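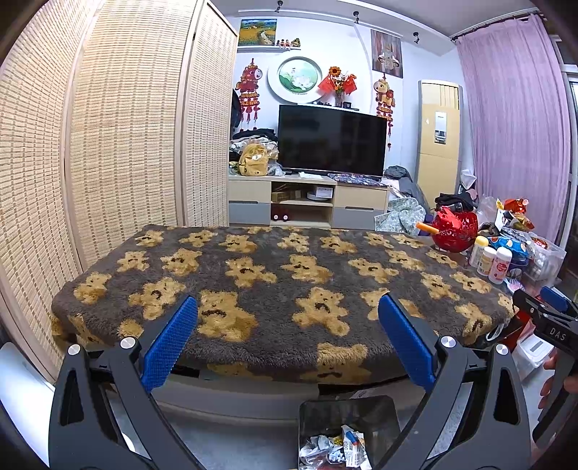
Plush table covers, keep or get rid of?

greer_gillies wrote:
We have a fluffy gray cover with teddy bears on the low table in the living room. It bulges at the front and hangs over the side. Everything lands on it: bottles, a hairbrush, whatever. Would a tray help, or should the cover go?

ouali_a wrote:
Get rid of it. Small bottles tip over on plush. I had one for 2 years and wiped the bare table more in a week after that than I ever washed the cover.

Ausra G wrote:
Disagree. Ours goes in the machine at the weekend and it's fine. Tuck the front under and pin it. Put the bottles in a clear box with a lid.

ouali_a wrote:
Pins come out. I tried 4 of them.

ehab_m wrote:
Keep the cover, move the bottles to the TV cabinet. And put the wastebasket at the end of the table, or wrappers end up on it too.

greer_gillies wrote:
The cabinet already has clothes piled up next to the TV, so that has to be sorted first. I'll try a tray about 35 cm wide and leave the cover on until August.

Ausra G wrote:
Get one with a rim.

Contact | Copyright Caveleo Forums | Back to top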